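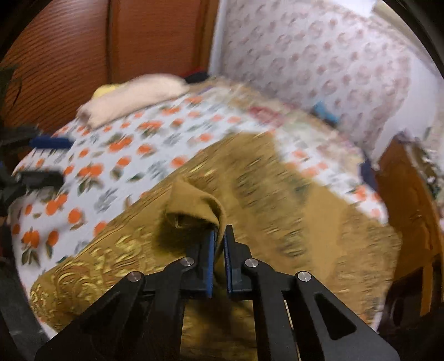 Hand-held gripper on the patterned cloth, blue pads closed on a fold.

Cloth handling rules - please read before your next session

New version of the home recording rules is up, replaces the November one. Short version for those who wont open it:

Pinch one fold, lift, then move. No dragging the whole sheet sideways. Fast sweeps smear the pattern and the checkers at Vornau will send the clip back. They returned 53 out of 271 last round, mostly for speed.

Finger pads - wipe before each session, check nothing is peeling. Pivots too. If a joint feels stiff stop and swap the tool, don't oil it yourself.

Beds are fine as a work surface. Leave the bedspread on. Letters, photos of family, anything with a name on it goes out of the room first. Householder signs the form BEFORE you start, not after, Yevhen has had 4 come in late.

Breaks every half hour, wrists get sore quicker than you think.

Still arguing over whether thick fabrics need thier own section. Nanna Bisgaard says yes, I say one line will do. Comments to her by Friday please.

Ragnheiður Kragh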